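Wenche Sæther wanted a number by five o'clock. The Jarnska hand cost 3000 more than the Kustow gripper, and she wanted to know what that bought.

Feng-yi Huang had run the gripper on and off since February. She had a file of results, 80 grasps for each end effector, and she didn't like what the file said. The two columns were nearly the same.

"Then we buy the cheap one," Wenche said on the phone.

"Let me run a few more."

"You have until five."

Feng-yi put the phone down and went back to the tables.

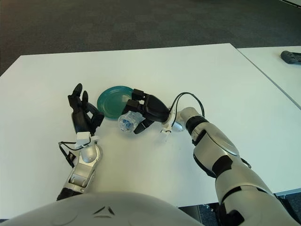

Kianoush Karimi had written the test plan, and he defended it the way other people defend their parking spots. Every object got the same number of tries. Every drop counted the same. Feng-yi had asked him twice whether a plate should count the same as a block of foam, and twice he had said yes. Now she stood behind the robot with the Jarnska hand on the left arm and the two-finger gripper on the right, the green plate and the clear cup between them, and thought he was wrong.

"What do you want to change?" he asked.

"Nothing in the file. I want to add a column."

"For what?"

"How hard it squeezed."

He thought about that. The controller already logged the motor current — they had never looked at it. He pulled a chair over and started typing.

It took 20 minutes to get the old logs to line up. Kianoush read the values out and Feng-yi wrote them on the back of the plan. The gripper had held on to nearly everything, and it had done so by squeezing as hard as it could.

"It doesn't know how to let up," she said.

"It could. Chih-ming could write that."

"By five?"

"No."

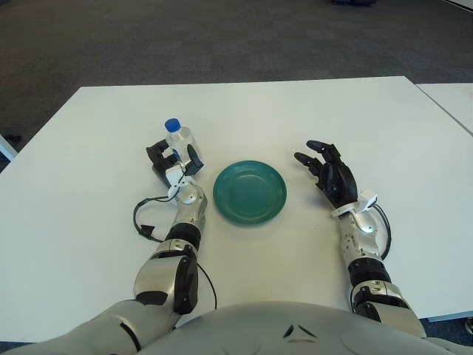 She called Wenche at ten to five and told her the scores were even and the forces weren't. There was a long silence on the line.

"So which one do I buy?"

"What are they going to be picking up?"

"Jineck hasn't told me," Wenche said. She sounded tired. "I'll ask them."

Feng-yi hung up. Kianoush was still reading through the logs, and he had started a new plan on a clean sheet.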